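Hot pot again

We had 12 packets of soup base and seasoning in the cupboard when I went through it on July 18, 2022, and most had slid down behind the rice. I put them on the white table to sort, starting with the hot pot seasoning.
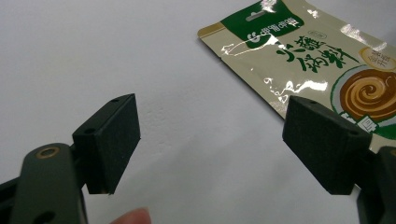
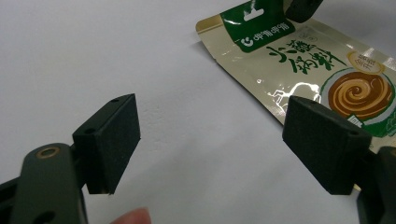 The older ones go in the front now. Mayuree Sombatkul gave me a shoebox lid that fits the shelf – packets stand up in it like file cards. I threw out two that expired last year. The store in Ilville still has the mushroom kind, so I'm not buying more until we get down to 8.

Recent posts
Rice bin, finally
Lunch in Prestudberg
The Vamside farm stand

2 comments

Steiner: Do you freeze the half-used ones?

Dee: Mine are all in a bread pan.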